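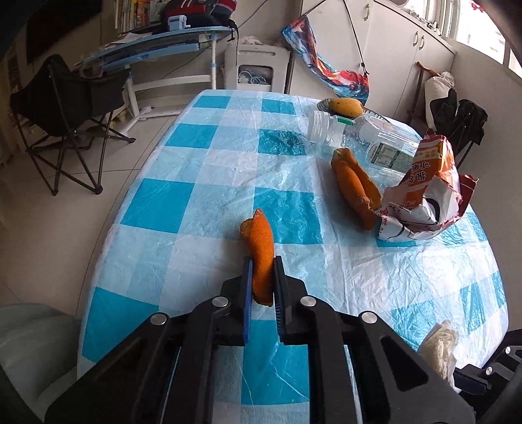 Two more handheld grippers or one arm? Help me plan the spring budget

eliis_l
Posts: 58
Posted 9:14 am

Hi all! We're a tiny group collecting table cleanup demos (peels, wrappers, empty jars, the usual after-lunch mess) and I finally have money to plan with. I'm so excited I made a spreadsheet before breakfast.

What we do now is all handheld, two grippers, one per hand. The plan was to buy a second pair so two people can work at once. But Priit, who signs off on purchases, would like us to put the same money toward a Tikora arm and start testing on hardware by March.

I lean toward the second pair. Anyone been at this fork before? What did you forget to budget for?

Liis

--------

mjaunzems
Posted 9:41 am

Oh, fun! Second pair, no question. We went from one pair to two last year and it was the best money we spent. Even when both people weren't recording, one could set up the next table while the other worked (resetting takes so much longer than you'd think with food waste).

Things missing from our first budget: spare finger pads, spare pads again, pins, a decent charger, storage. We lost 7 pads to citrus alone. The oil gets into the ribbed part and the grip goes funny. Vītola sells them in packs of 8 and I'd put two packs on the first order.

--------

truvine_fan
Posted 10:20 am

Going to disagree with Merike. If you already have hours of demos and no arm, a second pair gets you more hours of demos and no arm. We did that for most of a year, then found our arm couldn't reach half the poses people used. People twist their wrists like crazy to get at a thin peel! All that had to be redone.

Buy the arm, even a cheap used one, and let it tell you what to collect.

--------

mjaunzems
Posted 10:33 am

> found our arm couldn't reach half the poses

Fair, but you can check reach in simulation before spending a cent. We did it with the free Truvine viewer in one afternoon.

--------

truvine_fan
Posted 10:37 am

You can check reach, sure. You can't check what a crinkly plastic bag does when the real thing grabs it. I'll die on this hill.

--------

ulle_j
Posted 11:52 am

Could you rent? Our lab rents an arm through the Ulla program for one month at a time, and it has been wonderful for this kind of question. You find out what mount you need, whether your table is sturdy enough, how loud it is. Then buy, or don't.

Liis, does your 373 include shipping? I saw that number in your other thread for the pad and pin kit and it looked low to me.

--------

eliis_l
Posted 12:15 pm

373 is without shipping, ugh, good catch. Adding a row.

Renting hadn't crossed my mind at all! So maybe: second pair now, one month of rental in March, decide on the arm after that. Priit might go for it if he gets to be the one who runs the arm.

@truvine_fan the bag point is a good one. Bags are our worst item by far, with long curved peels next. Would you put soft pads or stiff ones on for those?

--------

truvine_fan
Posted 12:29 pm

Stiff for bags, soft for peels, and yes that means buying both. Sorry about your spreadsheet.

And OK, rental plus second pair is a plan I can live with. Use the same pads on the arm as on the handhelds though, or you've learned very little.

--------

egle.lepik
Posted 2:06 pm

Jumping in on the boring side: budget for tablecloths. I mean it! Shiny plastic ones wipe down in seconds but they throw glare, so get a few different kinds, matte ones too. They cost next to nothing compared with everything else on your list and you'll get far more variety for the money than from another gripper.

Also fruit. Put groceries on its own line or you'll be paying for oranges yourself, like me.

--------

eliis_l
Posted 2:30 pm

Groceries line added, tablecloth line added. Will post the full sheet tonight once I've got a shipping quote from Vītola. Thank you all, this is so much better than what I had this morning!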